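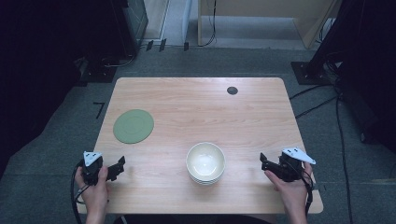
Category: Residency Diary

Monday, early evening

The second week of the residency opened with the meeting on the Urusum hymn books, which had been postponed from July at the request of the archive. Teófilo Huaranga attended on behalf of the choir and Ognjen Golob on behalf of the reading room. I took the minutes, and the present entry is drawn from them, with such personal remarks as the diary is permitted to carry.

It was agreed that the transcription of the first book will be treated as complete. The second remains open. The difficulty lies in the tenor line, which the copyist wrote in a smaller hand and in places left out altogether, presumably expecting the singers to know it. Mr Huaranga sang two of the missing passages from memory as he had learned them as a boy. They do not agree with the printed edition of the Buschmann collection, and Mr Golob was of the view that both readings should be given on the page, one above the other, without preference. I support this and have asked for it to be recorded.

The shelf number of the second book was corrected to 1205. It had been entered twice under different numbers, and readers are asked to disregard the earlier list.

We adjourned at noon. Lunch was soup again, with the dark bread from Grodwood, and conversation turned to the tuning of the chapel organ at Trikiswood. The instrument stands noticeably sharp in August. The choir has asked whether the concert might be moved to the evening, when the building is cooler. The matter was referred to the parish, whose reply is expected by the end of the week.

The afternoon was given to proofreading. I completed 10 pages, fewer than planned. The underlay of the words is slow work, particularly in the long Advent hymn, where the syllables were spaced to suit the paper and bear little relation to the notes above them. I have adopted the practice of singing each verse through quietly before marking it. The reading room has raised no objection, though I understand that the door is now to be kept closed.

A letter was received enquiring whether the edition will include translations. It will not. A short glossary is under consideration, and I have begun a list of the older words for bells, candles and weather.

Rehearsal was held at five with more than 10 singers present. The altos were secure. The basses entered early in the third hymn on each attempt, and Mr Huaranga has undertaken to see them separately. I walked back by the mill road and found the lower gate locked.

To be done tomorrow: pages for the Advent hymn; reply to the printer regarding paper; return of the borrowed metronome.

Contact the Residency Office | All rights reserved | Back to top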